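# Small storage: three-tier shelf, bathroom set

Gallery page four of the Birisico storage series. The subject is a pink three-tier shelf with rounded boards and light wooden dowel legs, shown with the sort of goods it was bought to hold. Layout by Despina Toma, notes by Iulian Mocanu. The floor covering is a gray marble-patterned mat, used throughout the July set.

Load notes for the top board: rolls stored upright, cores vertical, in a single layer. Stacking a second layer is possible but raises the center of gravity, and the dowels are not glued in our build. Keep cans and glass on the bottom board, close to the floor.

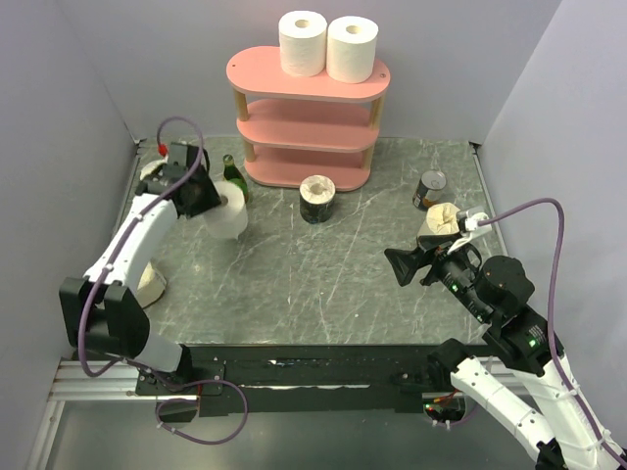

*Top board with two rolls upright; lower boards empty. Can, green bottle and wrapped roll still on the mat.*

The small hole near the right end of the top board is left open. Costel Roman suggested a hook there for a cloth; Jeanine Bakker prefers it without, and the hook has been dropped from the parts list.

Finish is one coat of Wolent pink over primer, sanded between coats with 300 grit. The rounded ends need a second pass by hand – the sanding block leaves a flat on the curve. Dowel ends were trimmed after a dry fit and checked on a level surface.
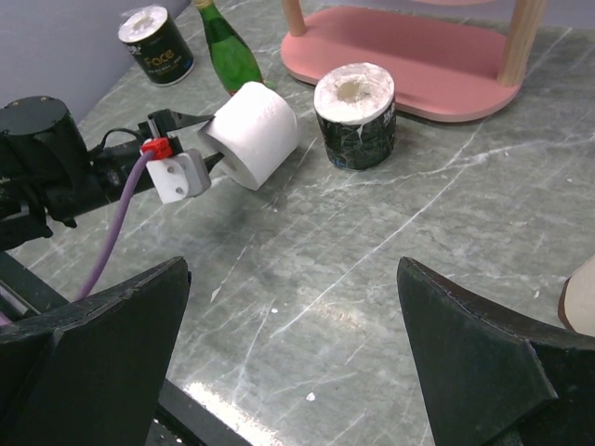
Rolls kept on their side need some kind of stop, as the boards have no lip. Upright storage avoids the problem and takes less width per roll. For a shelf against a side wall, leave enough clearance to lift a roll straight up without scraping the paint.

Parts list and cutting plan: sheet 1,273. Alternate version with longer dowels: sheet 1,614. Corrections to Aurel Pană, who keeps the drawings.

Next page: Geltach wall rack, unpainted.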